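CLULTWOOD, 2021-03-13 - Boychuk, the contract catering and housekeeping firm, has today set out how table and dish handling will be automated for its staff, and what the change will mean for their hours and duties. The programme, known as Torko, has been prepared with the engineering company Pokard and will begin in April.

Boychuk employs 819 people, of whom 410 spend part of each shift setting out, clearing and stacking crockery. Under Torko, staff will first carry out these tasks with hand-held grippers, so that the movements needed for plates and bowls can be recorded and later taught to machines. The work is done in ordinary kitchens, at tables laid for household use.

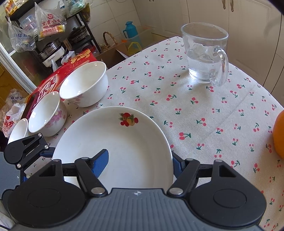
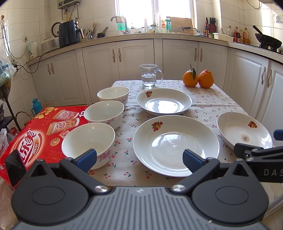
Hand-held grippers in use at a table set with white bowls and plates.

No post will be removed as a result of the programme. Employees who take part will be paid at their usual rate, and time spent on recording will count as working time. Each will receive 11 hours of training before starting. Over 100 members of staff have already put their names forward.

"Our people know how to pick up a plate without chipping it, and that knowledge deserves to be treated as skilled work," said Raymonde MacDonald, Director of Operations at Boychuk. "We expect the repeated lifting to lessen over time. Where duties change, we will discuss this with the employee first - and in writing."

Staff representatives will meet the company each month while the programme is running. Questions about shifts and training should be addressed to site managers.

Recent releases
Boychuk renews Clultwood kitchen contract
Changes to shift notice periods
Pokard opens training room for catering staff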